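Re: [Whitfield-Swap] Clearing out the home office, where do you start?
From: Lyle Lyons
Date: 2022-12-28

Hello all, and I hope everyone got some rest over the holiday.

On the swap list, Trullness wrote:
> I have been putting off the desk since March. Papers, cords, little
> cases with who knows what inside. Do you sort it all where it sits,
> or take everything off first? And what do you do with folders you
> can't throw out but never open?

Oh, I do feel for you, because my own desk was every bit as bad until last week! I tried sorting things where they sat for years and all I ever did was move one heap over to make room for another. So my vote is to take everything off, put it in a box on the floor, and bring things back to the table a few at a time. It took me 3 evenings with the radio on, and I can't say I minded it — I found my late aunt's recipe for plum cake in with the car insurance.

I deleted old messages while I was at it (3,497 of them, if you can believe it), but that's a whole other letter.

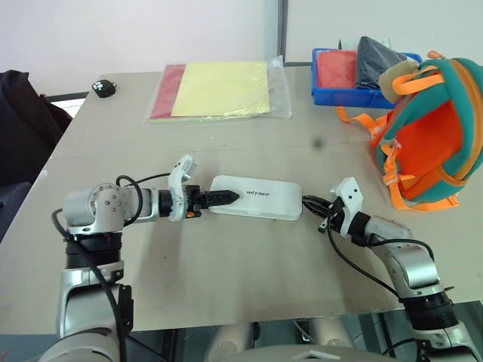
Folders you have to keep but never open are happiest in bags, I think. I used to stack them bare on the shelf, and the corners curled and the dust got in. A clear plastic bag is better, like the one toward the back of the table with the pale yellow folder on top and the red one peeking out at the side, and you can tell by color what you've got without pulling anything out. I'd do the folders before the small stuff. Hard cases like the white one can wait, and so can the mouse, as long as you know where they are.

If you want bags, I have more than 18 left over and would gladly drop them off on my way to Siline on Friday. Just write me off list so we don't fill up everyone's mail.

Warmly,
Lyle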